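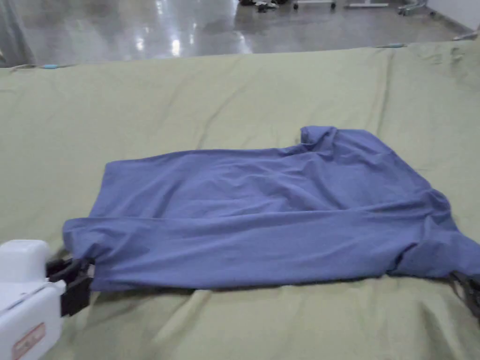

Figure 1. Blue garment spread on the covered work table, creases still in it.

Unit 3: Flattening and folding
Textile Care I, Lukumay workroom
Instructor: Shabani Mbwambo

Start every piece by laying it out on the sheet. Take hold of the two bottom corners and pull gently toward you until the hem is straight. Look for places where the cloth has turned back on itself, usually near the hem, and open them before you smooth anything. Work from the center out with a flat hand. Long diagonal creases mean the piece is twisted, so lift it and lay it down again.

Sleeves come next. Bring each one in over the body, then fold the sides, then fold up from the hem. The finished stack should fit the 300 mm shelf.

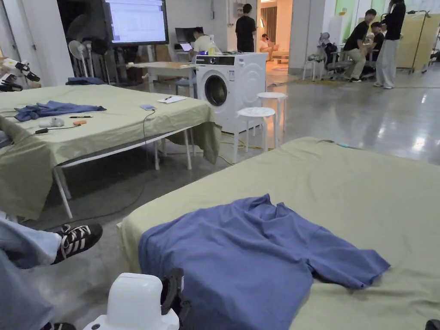 Figure 2. Crumpled T-shirt on the table, with a folded-over shirt on the second table and the washing machine behind.

Keep unfolded and folded pieces on separate tables. Both tables stay covered during class. If a sheet slides, straighten it before the next piece goes down.

For the practical in May you will fold 19 pieces. Passing is 92 points. Oduor Rashidi will do the marking. Read the Trinda handout on collars before then and bring one long-sleeved shirt from home, washed but not ironed.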